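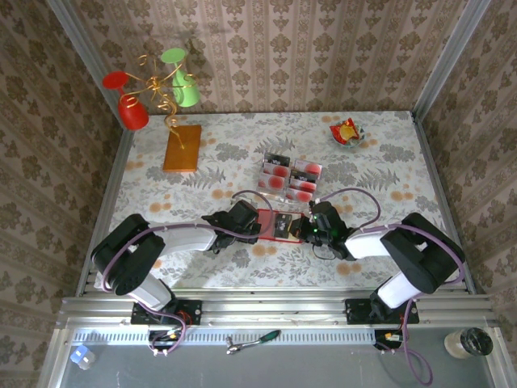 **Clinduro tablet roll-out: progress report to the Woldemariam fund**
June 18, 2023

We're very pleased with how this quarter has gone! When we last wrote, in March, we had a signed supply agreement with Drullari and not much else to show you. Now 200 of the 210 tablets are with the dealers who asked for them, and the other ten are in our stockroom as spares.

**Supply**

Drullari stays on as the main distributor. Bilum has joined as the second, covering the smaller dealers in the north who don't order enough at once to meet Drullari's minimum. We were a bit nervous about running two sets of paperwork, but both firms agreed to use our order form (the one-page version, thank goodness) and it has gone smoothly so far. Prices are the same from either.

**Dealers**

We now have 78 dealers signed up, and several have asked to take the keyboard cover as well. Their staff have logged 1,944 practice orders on the Clinduro training site, well ahead of what we'd planned for, and the comments they leave there are a joy to read. The stock screen gets the most praise. The returns page gets the most grumbles, and fairly so: it still asks for the serial number twice. A fix is being tested.

**Money**

Spending is within budget. Freight cost more than we allowed for, but the chargers came in cheaper and the two nearly cancel out. We'd like to move what is left on the training line into repairs, if you're happy with that.

**Next**

- Release the new returns page to all dealers
- Agree repair times with Bilum (Drullari's are already settled)
- Start taking orders for the larger model

Could you let us know about the repairs money before we place the next parts order? The full accounts will follow with the next report.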